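Refinishing a Tabletop White: Questions We Keep Getting

Print this page | E-mail this page | 19 shares | 2 comments

Laurențiu Bălan runs the evening refinishing class in Stollville and answers reader mail for us. He has strong feelings about primer.

Can I really paint over an old varnished table without sanding?

The can says so. I have tried four of the "no sanding" paints, and every one stuck fine until somebody dragged a plate across it. Scuff the surface with medium paper, wipe off the dust, then paint. It takes half an hour. If a product saves you that half hour and costs you the finish, I don't see the bargain.

What about chalk paint?

It looks nice on a dresser. A table gets elbows, forks and hot mugs. You will have to seal it, and the wax people sell to go with it marks under anything warm. By the time you've put a hard clear coat over chalk paint you have paid extra for a texture you then covered up.

Do I need the expensive primer?

You need a stain-blocking primer if the wood is oak, mahogany or knotty pine. Otherwise I doubt it. I did two test boards last February, one with the pricey stuff and one with the store brand, and left both in my laundry room. I can't tell them apart and neither could anyone in the class.

I want the grain to show through the white. Is that hard?

Not very, but most of the advice is backwards. People thin the paint with water until it runs, then wonder why it dries blotchy. Use a white pigmented stain or a proper wash coat, brush it along the grain, and wipe it back before it gets tacky. Do a leg or the underside first. Pale woods give you a soft effect. Red woods give you pink, whatever the color chart promises.
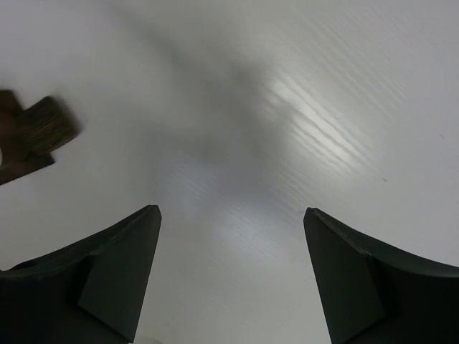
Will a white table turn yellow?

Oil-based finishes will, and faster in a dark room than a bright one. Water-based finishes are much better. "Non-yellowing" on a label is a word I'd trust more if it came with a number of years. My own kitchen table in Orellana has gone nine years under a water-based clear coat and has shifted a little toward cream at the end away from the window.

How long before I can use it?

Longer than the label says. Dry to the touch means only that. I tell people to stay off it overnight, keep it to light use for two weeks, and leave the tablecloth in the drawer for a month. Rubber feet on small appliances are the worst offenders for sticking.

Someone quoted me $112 to do the top only. Fair?

It depends on what they mean by "do." Ask if stripping is included, how many coats you get, and what the clear coat is. If the answer is "two coats of everything," ask again.

Are the melamine foam sponges safe for cleaning it?

They are a very fine abrasive. They will take off the mark and, in time, the sheen. Try dish soap and a soft cloth first. Special white-furniture cleaners seem to me to be mostly soap with a picture of a lemon on the bottle.

Can I do this to a veneer top?

Yes, if it's glued down tight. Press along the edges and listen for clicking. Sand by hand, lightly. I have watched a student go through walnut veneer with a power sander in less time than it took me to cross the room.

Contact: Kemisik Refinishing Notes, Stollville | Copyright Kemisik | Page last revised October 11, 2025 | Back to top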